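Praltdale Assistive Handling Trial
Progress report to the program manager
Reporting date: 2/7/26

Purpose of this report

This report sets out progress on the review of the Baveo tabletop handling kit, supplied under a service agreement with Ganine. It covers the period from the start of the agreement in January to the reporting date and should be read alongside the expenditure statement already lodged.

Praltdale was funded to determine whether a packaged kit of this type can be set up and run by centre staff without an engineer on site. The review is confined to light household and grocery items handled at table height.

Work completed

The kit was installed on a fixed white table against the panelled wall of the trial room. Staff completed the supplier's induction over 2 sessions and have since run the agreed task set without outside help, apart from the support calls noted further on.

The task set consists of 13 tasks. Most involve placing an item in a container or taking it out again. Produce shapes were chosen for the first group because their rounded surfaces offer few flat areas to grip.
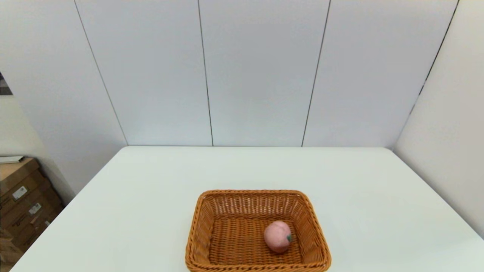
Figure 1. Basket with peach-shaped item, placement task group.

To the reporting date, 2279 task attempts have been logged. Of these, 208 were set aside from the analysis owing to incomplete records, mainly in the early weeks when staff were still learning the logging software. The remaining attempts are being coded against the measures in Schedule B of the agreement, and results will be supplied once a second reader has checked the coding.

The gripper

The Baveo gripper has two tapered fingers, each with a long recessed slot. The tapered form suits work over the rim of an open container, and staff have reported favourably on the clear sightline between the tips when the fingers are apart. The wrist camera view is shown on the operator's screen throughout each attempt and has become the main view that operators rely on when lining up an approach.
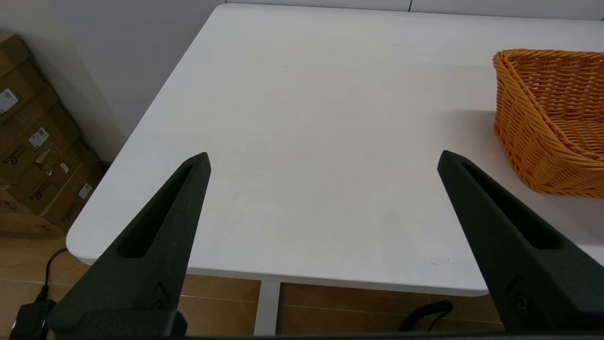
Adom Mahama

Two matters have been raised with the supplier. The first concerns the fasteners low on the fingers. The manual gives a checking interval but no torque setting, and staff have been unable to record this part of the weekly inspection in a consistent way. Ganine has undertaken to issue a revised page. The second concerns the spare finger set, which was listed in the kit contents and had not been delivered at the reporting date.

Service and support

Support calls were answered within the period stated in the agreement on all but one occasion. The exception related to a licence renewal and held up work for a full day. A service credit has been requested.

The remote check of camera settings was carried out as scheduled. The technician, Abdel Rahman, also recommended that the container be tried at the side of the table as well as close to the operator, as the kit's default routine favours central positions. This recommendation was adopted and a side position has been added to the task sheets. 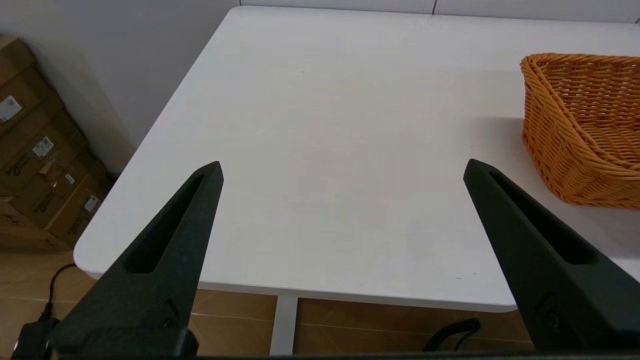 Figure 2. Wrist camera view with the basket at the right of the table.

Budget

Expenditure is within the approved amount. The cost of the missing spare set has been withheld from the second payment to the supplier until delivery is confirmed. No variation to the budget is sought at this time.

Next period

The centre will complete the coding of logged attempts, repeat the placement tasks with the container at the side of the table, and begin the soft packaging group. Staff who did not attend the original induction will be trained by their colleagues using only the printed manual, and the time taken will be recorded as a measure of how well the kit can be handed over.

A recommendation on whether to extend the service agreement beyond its first term will be included in the next report. The program manager's approval is sought for the revised task sheets, which have been forwarded separately.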